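Subject: Re: [chores] are we there yet? (tablecloth edition)

On Friday a list member wrote:

> I keep seeing clips of robots folding towels and wiping counters, and then I go home and do all of that myself. Is any of it close? My shop in Solstead would pay good money for something that could clear a bench at the end of a shift. I don't need it fast. I need it to not knock over the varnish.
>
> Also, does anyone know how these things get trained now? Last I paid attention it was all joysticks.

Short answer on your bench: I wouldn't spend the money this year. Long answer below, because I've been chewing on this since the spring and my family is sick of hearing it.

On the training part, joysticks are still around, but a lot of it is people doing the chore themselves with a gripper in their hand, and the recordings go to the learning software afterward. It looks like this:
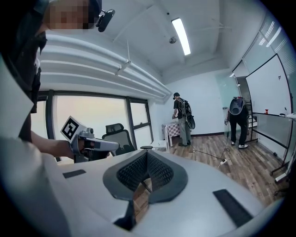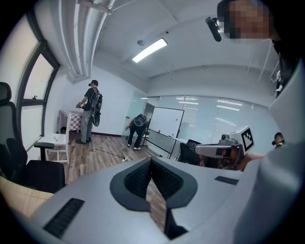 *Hand-held grippers at work, with a small checkered-cloth table farther back in both shots.*

See the square black-and-white marker on top of the gripper? Those patterns are easy for software to spot, so they're handy for working out where a tool is and which way it's pointing. And yes, the backpacks! I tried a setup with one at a meetup in Lu and my shoulders had opinions by lunchtime.

Now, can the machine do the chore once it has watched enough people do it? I've been following the Ovetti arm pretty closely (a friend of the list let me borrow one for ten weeks, thank you again). I gave it one job, which was to clear a small table: cup, spoon, plate, napkin, into a tub. I logged 294 tries, and the arm got everything into the tub without help on a bit more than half. Better than I guessed it would do! But the failures were the kind that would drive you nuts in a shop. It would grab the napkin and a good fistful of tablecloth with it, and then the plate went for a ride. Or it would close on thin air next to the spoon, carry the nothing over to the tub very carefully, and let go of it.

Cloth is the big one for me. A cup is a cup wherever you put it, but a cloth is a different shape every single time you touch it. My own hands sort that out without asking me. The arm needed 17 extra practice sessions just on the napkin, and then I switched to a thicker napkin and we were back where we started, more or less.

For your bench, I'd split it up:

- Same parts, same tray, same spot every time: yes, go look at it now. Plain old automation has done that for years and you don't need any of the fancy learning stuff.
- Mixed hand tools back onto a pegboard: maybe, if you can stand there and rescue it.
- Rags, open cans, anything wet: no. Please no. Keep it away from the varnish.

The cheapest gripper kit I've priced was the Grurisitz one, 1,475 before shipping, and that's for the hand-held part only. You'd still need an arm and a person with the patience to do the same boring thing over and over while it records. That second item is harder to find than you'd think (I lasted two evenings before I started bribing myself with cookies).

If you want my log I can post it, it's a messy spreadsheet but the notes column is fun. And what's on your bench at the end of a shift, mostly? If it's the same six things every night I might change my answer.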